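Most people price the arm first and then find out what else the job needs. Do it the other way round. These tips are for anyone planning a small bench cell in a workshop or bottling room, and they come from our own buying list for a bottle-packing job.

## Before you ask for a quote

- Write down the one job in a single sentence. Ours was "pick a small bottle off a tray and put it in a crate". Anything the sentence doesn't mention can wait for next year's budget.
- Mock up the layout at full size, or in simulation if you have someone who can do it. Use the real sizes of your tray and crate.
- Check the reach with the arm folded as well as stretched out. A tray close to the base can be harder to work over than one further away.
- Measure the height of the elbow. A folded arm stands a good deal taller than people expect – shelves and strip lights are the usual trouble. 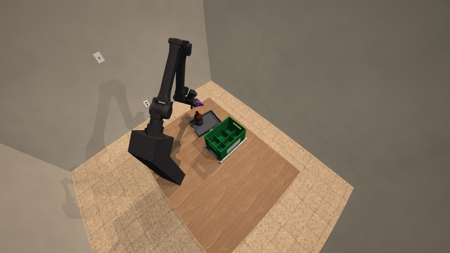

*Simulated layout: tray close to the arm, six-compartment crate beside it.*

## Where the money goes

Split the budget into four lines: arm, gripper, fixtures, and everything else. Fixtures means trays, rails, stops and whatever keeps the crate in one place. Cempaka Goh, who does our purchasing, puts 30 per cent of the total against fixtures and fitting, and we have never had much of it left over.

Ask each supplier for the same things in writing:

1. Payload with the gripper fitted, and with a full bottle in it.
2. Price of spare fingertips, and how long they take to arrive. Zerov quoted us £122 a pair, Semex wanted almost double that for a similar part.
3. Whether the base needs its own pedestal or can be bolted to a bench you already own.
4. What the software costs after the first year.
5. Delivery, lifting and installation as separate figures. Khoo rolled all of these into one price and we had to go back twice.

Quotes are often good for only 30 days. If you are collecting several, send the requests out on the same Monday so they don't run out at different times.

Pick one crate and stick to it. A change of crate means new positions to teach and often new rails, and both go on the bill. Bottles with slim necks may also want narrower fingers than the standard set, so post the supplier a few of your own before you order. Colitov tested ours free of charge.

Leave bare bench on at least one side of the crate. You'll want it later for a second crate or a reject bin, and a bigger table is cheap at the planning stage. 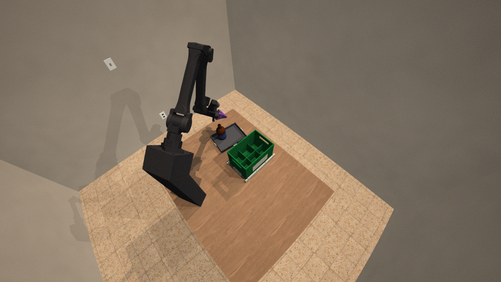
## Small things to put on the list

- Sockets. Note where they are and which side the cable leaves the base.
- Feet or levelling pads, if the floor is tiled.
- A spare tray. Rims get bent.
- Guarding, once the risk assessment has been done. Leave a line for it even if you don't have a figure yet.
- Two days of somebody's wages for setting up. We forgot this and it came out of the September maintenance money.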